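2.3 Planning the Budget Before You Order

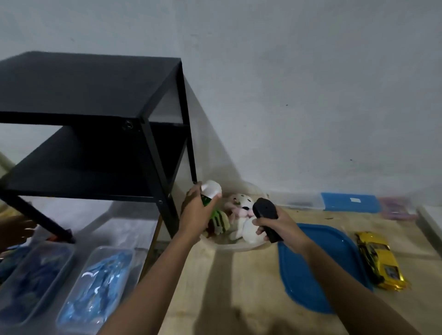 Figure 4. Sorting small items by hand at a clear plastic bowl.

1. Write down what your people handle now. Soft toys, small bottles and hard lids may each need a different grip.

2. Ask for a price with grippers included. The Seltero base quote we reviewed left them out – they added $1,072.

3. Allow 14 hours for set-up. Sales sheets tend to say less. Treat that with suspicion.

Note: "Handles any object" is a sales claim. Ask to see it done with your own items.

CAUTION: Do not sign a service plan until the 30-day trial ends. Refund terms are on page 148.

Budget questions: Sumeya Weldu, Mosevden office.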